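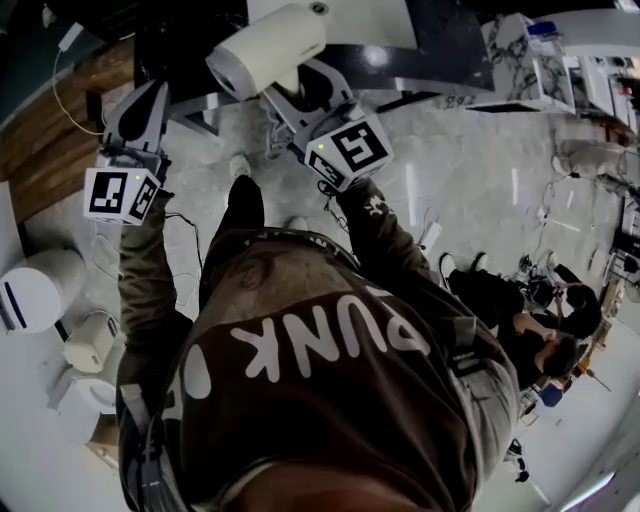
Clothing and cable rules for handheld gripper collection
Posted by rowena_estrella

We're rewriting the operator rules at Nudby and I'd like to hear what other sites enforce before I send our draft up. The current version is one page and mostly covers battery handling. It says nothing on cables, and our floor has plenty of them. Both grippers have thin leads hanging down toward the floor, and the operator is stepping forward with other cables close by. Two people are down on the floor to the right, with more cable around them. My draft says:

1. No cable on the floor inside the operator's walking area.
2. Gripper leads clipped to the forearm or the back.
3. Nobody other than the operator within arm's reach of the station during a take.
4. Plain top, no large lettering.
5. Marker cubes wiped and checked at the start of each shift.

Rule 4 is the one I'm getting pushback on.

jsarmiento
We run 1, 2 and 5 at Maglaya. I'd drop 4. The tracker looks for square black and white patterns on the cubes. Big white letters on a sweatshirt are not going to decode as a marker. I went through 1,119 takes last July looking for bad detections and didn't find one that came from clothing. Most were glare off a shiny table, and the rest were a sleeve over the cube.

maricel_t
Disagree with Jerome on 4. It isn't only the tracker. The shirt fills a big part of the view from a head camera, and if the same three people wear the same three hoodies for a month, that ends up in the data. A plain top costs nothing. We keep a rack of gray ones in two sizes.

jsarmiento
If the point is variety, then gray shirts on everybody is the opposite of variety. Let people wear what they want and have them change it.

maricel_t
That depends on what the data is for. Our customer asked for no readable text anywhere in view, clothing included. So it's in our rules.

sipho_e
Whichever way you go on lettering, put sleeves in the rule. Loose cuffs sliding down over the hand cause us more trouble than anything printed on the chest. Ours reads "sleeves snug at the wrist or pushed up." It's easy to check and people don't argue with it.

On rule 3, arm's reach is too small. Someone crouching is low down, and an operator watching the fingertips won't see them. We tape a line on the floor and everybody else stays behind it until the operator calls the take finished.

gerardo_s
We tried a taped line in the Florine room. It doesn't work if the charging station is inside the line. Move the charging first, then tape.

Also, rule 2 as written is going to give you trouble. A lead clipped tight to the forearm pulls on the connector when the wrist turns over. Leave a loop at the wrist and clip above the elbow. We replaced 7 connectors before somebody noticed.

rowena_estrella
Thanks. Changes so far: rule 2 gets the wrist loop and the clip above the elbow. Rule 3 becomes a taped line. Sleeves go in as Sipho has it. I've added a line on glossy tabletops, to be covered with a matte mat or turned away from the light.

Rule 4 I'm going to change to "no large lettering if the project sheet says so." That leaves it to the project lead.

jsarmiento
Fine with me.

maricel_t
I'd still make it the default and let the lead waive it. Project sheets get copied from the last one and nobody reads them.

sipho_e
Agree with Maricel on the default. What shoes do you require? We say closed toe, laces tied.

rowena_estrella
Closed toe is in the building rules already, laces aren't. I'll add it. Draft 4 goes to Grulldale for review next, and I'll post their comments in this thread.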